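Flukamby Publishes Results of Table-Clearing Trials: Machines Can Do Part of the Chore
Zarcombe test program reports where a single robot arm keeps up with break room cleanup and where it does not
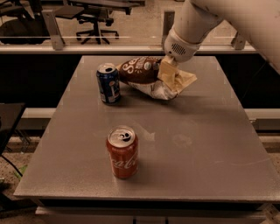
Press Bulletin No. 15

ZARCOMBE, 17 Dec 2023. Flukamby today released the results of a test series on clearing tables, a chore common to homes, break rooms and shop floors. The series ran 816 trials with one arm under the control of Flukero, the company's task software. Its purpose was to find out which parts of the job a machine can do now without help.

Work at the test table covers ordinary leftovers: opened drink cans, Coca-Cola among them, and snack bags. Each trial starts with items standing or lying on a gray tabletop. The arm must pick up each item, carry it to a bin and let go of it. A trial counts as complete only when all items are in the bin and no person has touched the table.

Cans gave the fewest problems. An upright can has a known shape and the gripper can close on it from several sides. Cans lying on their sides took longer and in some trials rolled out of reach.

Soft packaging remains the main source of failed trials. A snack bag changes shape when it is touched, and a grip that holds on a stiff fold can slip on a flat panel. The current version of Flukero looks for a raised corner or a folded end and pinches there. In the last 200 trials, bags gripped at a fold were dropped less often than bags gripped across the middle. Bags lying flat with no raised edge are still skipped and left for a person.

Speed is a second limit. The arm needed a median of 15 seconds per item, counted from first movement to release. A person doing the same work is faster. Flukamby does not claim a time saving for a single table and does not recommend the system for that use.

The following were outside the test and no results are reported for them:

Liquids and partly full cans
Glass and cutlery
Wiping the table after clearing
Sorting for recycling

Household use is not planned at this stage. Homes vary more than work sites in table height, lighting and clutter, and the software has been tested on one table type only. A pilot in the break area of the Gounder parts plant is scheduled to start in April and run for 8 weeks. It will use the same arm and the same gripper, with staff clearing any items the machine skips.

The full trial log, including failed grips, is available to trade press and research groups on written request to the Flukamby press office, Zarcombe.

About Flukamby
Flukamby develops control software for robot arms used in light handling work. Its test site is in Zarcombe.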